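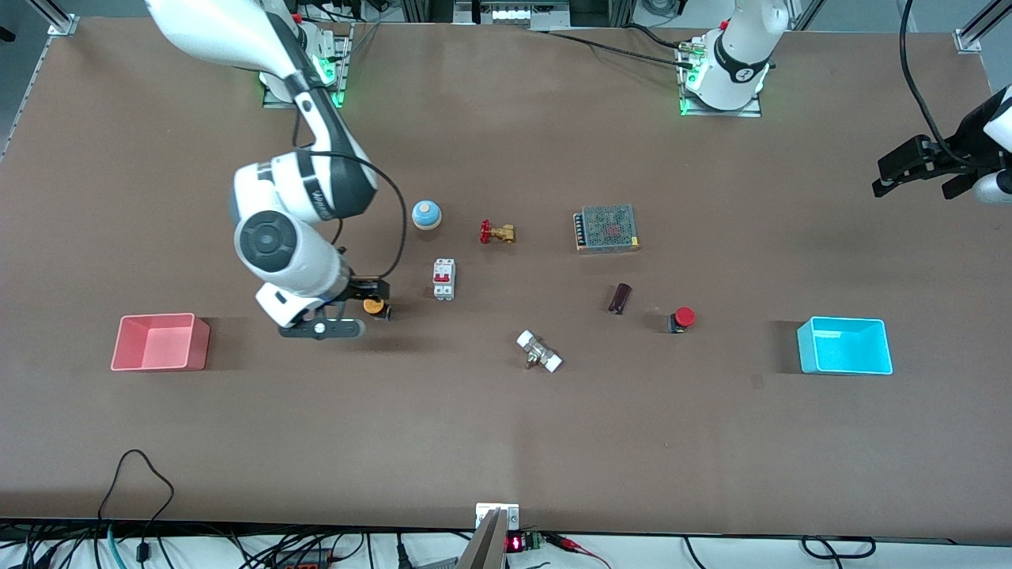

My neighbour has swum at the Skusteo pool every Wednesday for 20 years, so of course I wanted her secrets! "Go slow for the first 500 metres," she told me over tea, "then you can show off." I'm hopeless with gear (goggles everywhere), and she reckons two open plastic bins, one pink and one cyan, would sort me out. "Dry stuff in the pink, soggy stuff in the other, done." She's 81, by the way, and still does tumble turns. "My favourite colour of water is cold," she laughed, and went off to find her cap.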